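The snack table at Lennox

The owner of Gikier, a two-room snack shop on the main street in Lennox, does most of the ordering from a table at home. New items get opened and tasted there before any of them go on a shelf. The shop carries packaged snacks from China, most of them single portions, and the stock list now runs to 605 items.

"People think I pick things from a catalog," she says. "I tried that the first year. The photo shows you a bag, and then you get the bag and it's the size of your thumb. So now I get one of everything first."

She started the business after leaving a job in the office of a moving company in Jondham. The first orders went out of a spare bedroom. The shop came later, when the boxes had reached the hallway and her husband asked where he was supposed to put his shoes.

Tasting is done at the big table, with a cloth on it. The cloth has stripes and gets washed a lot. Everything is laid out at once, sweet and salty together, and whoever is home can sit down and try it.

"I don't do it like wine," she says. "We don't spit anything out and we don't give points. I ask one question, which is would you pay for it again. If two people say yes I order a case."

Corn snacks and sausages are the easy ones. The sausages come one to a wrapper and do not need a refrigerator until they are opened, and she sells them near the register. Customers who grew up with them buy a handful. Customers who did not usually want to know how to get the wrapper off.

"Scissors," she says. "I keep a pair on the counter. You can use your teeth, and my kids do, but I'm not going to tell a customer that."

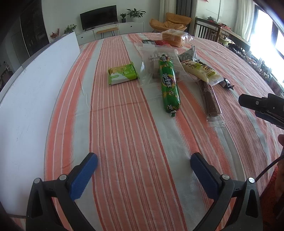 Bread is harder. Wrapped bread snacks have a shorter date on them than candy does, and a case that gets held up on the way may have only a few weeks left by the time she has it. She lost most of a bread order that way last August and gave it away at the door. These days she asks the supplier, Sindia, for the date on each case before she agrees to it, and she buys bread in small amounts.

She also keeps ordinary sliced bread on the table when they taste. It was her mother's idea - a bite of something plain between a spicy thing and a sweet thing. Some evenings the bread is what gets finished.

Candy is the opposite. It keeps for a long time, takes up little room and sells by weight. The twist-wrapped kind goes into jars by the window, where children can point at what they want. She says she has never had to throw any out.

The labels take up more of her week than the tasting. Each item needs an English sticker with the ingredients, and she types these up herself in the evenings. She reads Chinese well but says ingredient lists are their own language, and there are words for thickeners and flavorings she had never needed before. By her records she has made 1,193 of these stickers designs, counting the ones she had to redo when a recipe changed.

"Allergies, that's what I check twice," she says. "Peanut, milk, egg, shellfish. If I can't work out what a word means I write to Sindia, and if they can't tell me, I don't sell it."

Asked what does badly, she names fruit jelly, which she likes and nobody else seems to, and anything in a gray or brown package. The color of a wrapper matters more than she expected. A dark stick snack her whole family voted for sat on the shelf for 7 weeks until she moved it beside the register, and then it was gone in 3 days.

She has no plans for a second shop. She would like a bigger storeroom, and she is looking at a mixed box that people could order by mail, with a sheet inside saying what each thing is. The first version was too heavy to ship at a price she could live with, so the drinks have come out of it. The next one will be mostly sausages, corn snacks and candy.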